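4.2 Giving after the storm: what small donors told us

When a hurricane strikes a coast, people who have never set foot there often want to help, and they want to help quickly. We were struck, reading through the letters that came back to us, by how warmly people wrote of places they knew only from a holiday or a cousin's postcards. The appeal we followed, run from the harbour town of Romier on behalf of families in Hireslow, asked for very little (a suggested gift of 50 dollars) and drew most of its money in the first fortnight of October, while the roofs were still in the news.
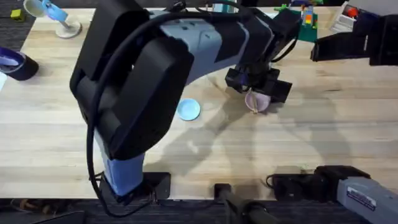 Why do gifts fall away so soon after a storm?
Most of our letter writers had simply stopped hearing about it, and a fair few took the quiet to mean that the worst was over.

We posted 2,000 questionnaires to households on the Romier mailing list, and we remain very grateful to everyone who sat down and filled one in, sometimes with extra pages tucked inside the envelope. Two questions mattered most to us: what had first moved the person to give, and what would move them to give again. On the first, the replies leaned heavily towards a familiar face, by which people meant a neighbour, a shopkeeper or someone from the sailing club who had asked them directly. On the second they were a good deal less sure of themselves, and we have tried not to tidy their doubts away.
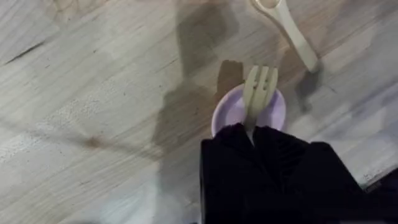 Figure 2. Small plate, pale lavender-purple, with a raised rim.

It would be easy to read all this as a tale of short memories, and we did lean that way in our first draft. The Morris letters changed our minds. Morris is an inland village which had been flooded itself some years before, and givers there kept going well into the winter, often in tiny sums, and often with a note asking after the school or the ferry. They seemed to want news far more than thanks.

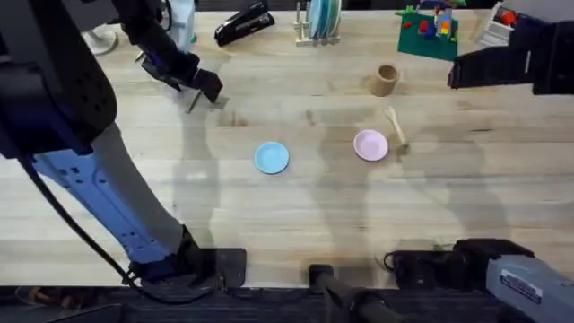 Retari College | Department of Community Studies

We would therefore gently suggest that appeals set aside a little money for writing back, even if it is only a single sheet at the end of the season. Whether this would work as well in a large city we can't say, and the next section looks at the replies from people who gave goods and not money, whose reasons were rather different.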